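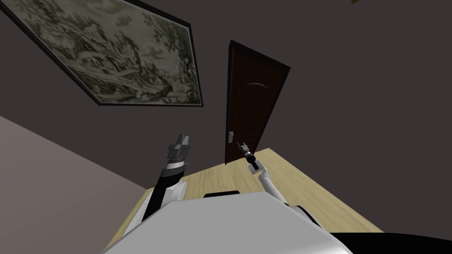 Teaching a Simulated Robot to Open Doors by Remote Control
Piyumi Liyanage
Corerthorpe project, final report

Method

I drove both arms with a pair of hand controllers, seeing only what the robot's head view showed me. Rinum, the simulator, logged joint positions and gripper commands 10 times a second. I recorded 127 demonstrations in January and threw out any where a gripper passed through the door or the wall.

Lever handles were the hardest part. The slim right gripper has to come in beside the lever without bumping the door, and with no sense of touch I often pressed too early. Slowing the controllers down by a factor of 2 helped – my later runs were much smoother.

Training

The policy was trained on the kept demonstrations for 2,000 steps. It reaches for the handle reliably but still lets go too soon on heavier doors. I would record more of those next time, and try a wider head view.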